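The Reading Group That Took Eleven Months Over One Argument

When Béla Vass retired from teaching high school math, he gave himself the job of finally understanding free will. He bought a used copy of a textbook, read the chapter on determinism twice, and found that he agreed with every position in it while he was reading that position. He put a card up in the window of Flekero, the bookstore two blocks from his apartment, asking if anyone wanted to read the chapter with him.

Four people came the first night. The group now has 12 members and meets on the second floor of the store, above the cookbooks.

The argument they began with is an old one, and it fits on an index card. If every event is fixed by earlier events and the laws of nature, and if no one has a say over the distant past or over the laws, then no one has a say over what follows from them. What follows from them includes whatever you had for lunch. The group expected to spend two evenings on it and then move on to personal identity.

Vass liked the argument from the start, as a man who had spent his working life with proofs. Sabina Rusnák did not. Her complaint was with the phrase "have a say." She held that it meant one thing when applied to the laws of nature and another when applied to lunch, and that the argument slid from the first to the second without paying for the trip. A person has a say over lunch if she would have ordered the soup had she wanted the soup. No one is in that position with gravity. 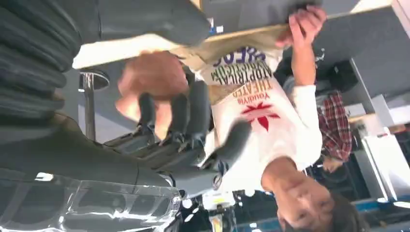

Imre Kovács thinks this gets her less than she hopes. Suppose I'm terrified of dogs, he wrote in the notes the group keeps. If I had wanted to pet the dog, I would have petted it. But the fear makes the wanting impossible, so what good is the "if" to me? She has given me an open door and nailed my shoes to the floor.

Rusnák's answer took up most of the winter. She granted the dog. A phobia, she said, is a case where the person's reasons have stopped working: show him the dog is old and friendly and nothing changes. The soup is different. Tell her the soup has gone bad and she orders something else. On her view freedom is that kind of responsiveness, and it can be had in a world where every event has a cause.

This is a respectable position with a long history, and it has a well-known soft spot. The group found it by way of a story that Attila Szilágyi made up. A man named Simon is given a drug that makes him value money above his friends. He still responds to reasons. He weighs things up, changes his mind when the numbers change, and then cheats a friend out of 2,453 dollars. Is he to blame?

Most of the room said no. Szilágyi then asked what the difference was between the drug and an ordinary childhood, given that Simon picked neither. The notes for that evening run to 11 pages and end with the word "coats."

Two replies have survived since then. One says that history matters, and that a person has to have had some chance to look over his values and keep them or drop them. The other bites down and says Simon is to blame after all, and that our pity for him is about something else. Rusnák leans toward the first. Vass, to his own annoyance, is drifting toward the second. 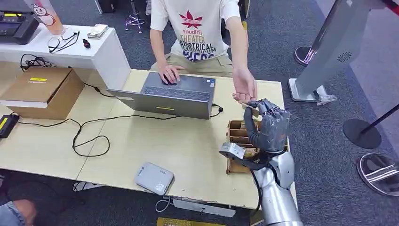 What a Changed Mind Looks Like

Ferenc Hegyi has kept a tally since the first meeting. At each one he asks members to mark on a slip whether they think freedom and determinism can both be true. At the start, 70 percent said they could. The figure has gone down and come back up, and it's the same members moving in both directions.

Hegyi reads this as a sign that people are listening. Vass reads it as a sign that the slip is badly worded, and he has proposed splitting the question in two, one part on freedom and one on blame. The new slips go into use in April.

The chapter on personal identity is still waiting. Rusnák has read ahead and says she already disagrees with the first page.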